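Share (17) | Comments (4)

Section 4: Clearing the room before you paint the floor

Right, if you've been following along from the Binik kitchen section you'll know I like to get everything out before I open a tin. I did my own back room in July with two tins of Ding floor paint in charcoal, and I'd do it in the same order again.

1. Take up any carpet, underlay and gripper strips. Pull the staples with pliers (a butter knife will just snap them, ask me how I know).

2. Bag up the rubbish as you go and tie the bags. An open bag will always tip over when you've just swept!

3. Take down anything you want to paint or sand separately, such as shelves, lattice panels or small window frames, and lean it somewhere you won't kick it.

4. Sweep, hoover, then sweep again. Do the corners with a dry paintbrush.
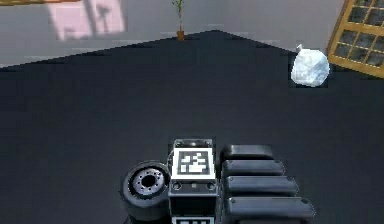
Tied bag on a dark floor, lattice window frame behind.

5. Wash the boards with sugar soap and let them dry overnight. I start on a Friday evening, so I can paint on Saturday after breakfast.

6. Fill the gaps. I use Truster filler, pressed well in with a flat blade and left a bit proud so there's something to sand back.

7. Sand by hand with the fine paper first, then go over the whole lot with a damp cloth.

Note: if your room is bigger than mine, buy all your paint in one go and mix the tins in a big bucket. My neighbour Florin Pascu didn't, and he's got a stripe by the door at Flistberg Terrace to this day.

CAUTION: old boards can have lead paint on them. Test before you sand anything, and if it comes up positive, stop and get proper advice.

CAUTION: keep the windows open while you work, and keep the cat out.

Next up is Section 5, the first coat. Start at the far wall and work back towards the door!

Join 1,204 readers on our newsletter. We use cookies to improve your visit. Accept | Manage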